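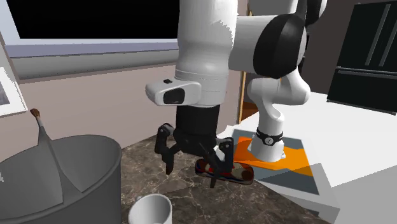
Search the notebook Go

Friday, gripper trials in the sim kitchen, Pronell fingers vs. the old Pangaribuan pair

Okay, the Pronell two-finger is a lot of fun! Loaded it on the white arm this morning in the Ploldale kitchen (the one with the marble counter and the black fridge) and ran it on the shoe-ish thing, the low one with the red band. I picked it on purpose as it's long, lumpy and has no good flat side to grab.

Ran 300 tries with each gripper, same start poses, same controller. Pronell dropped it 8 times. Pangaribuan dropped it 11 times, so closer than I'd hoped, but the Pronell grasps look so much calmer when you step through them. The jointed fingers fold in around the sole and the thing stops rolling. With the old pair I kept getting that little spin right at lift-off, which we all know and love.

Things to fix before the next batch:

- Finger friction is still the Murkik default. Way too sticky, I think. Try it lower and see who suffers.
- Wrist camera sits close above the fingers and the depth goes patchy near the tips. Moving the near clip in helped a bit (not enough).
- Run 635 in the log is mine, ignore it, I had the arm base colour-coded wrong and the labels came out swapped.
- Grey pitcher-like container is next. I want to see the thin upright part get pinched from the side, it should be a great test of the pointed tips.

Controller gains are saved under my folder, please copy them before changing anything. Also tried closing at half speed after lunch and it felt better on the tilted starts, but I only did a handful and didn't log them properly. Will redo those with the friction change.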